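Section 4: Setting out the Turbridge site hoarding

Read section 3 before starting. The panels are numbered from the gate and must go up in that order.

1. Mark the gate line with string, then fix the first post at the hinge side.
2. Dig each post hole to 668 mm and clear out any loose soil.
3. Stand the post, check it with a level on two faces and pack the base. 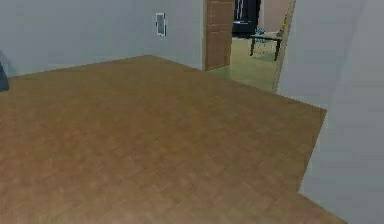

4. Leave the concrete overnight before hanging a panel.
5. Bolt each panel at top, middle and bottom. Tighten the bolts by hand first.

Note: Panels from the July delivery use the longer bolts in bag 86.

Caution: Do not hang panels in high wind. A part-fixed panel can pull its post over.

6. Fit the rear braces and tell Kenneth Strachan when the run is ready to be checked. 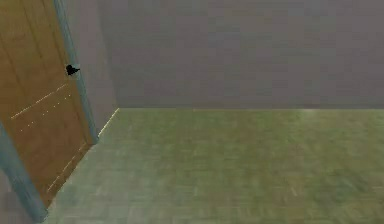

Can the braces go on the pavement side?
They must stay on the site side, where they are clear of people walking past. If a drain is in the way, move the brace to the next post and fit bracket 230.

7. Fix the site notice to the panel beside the gate.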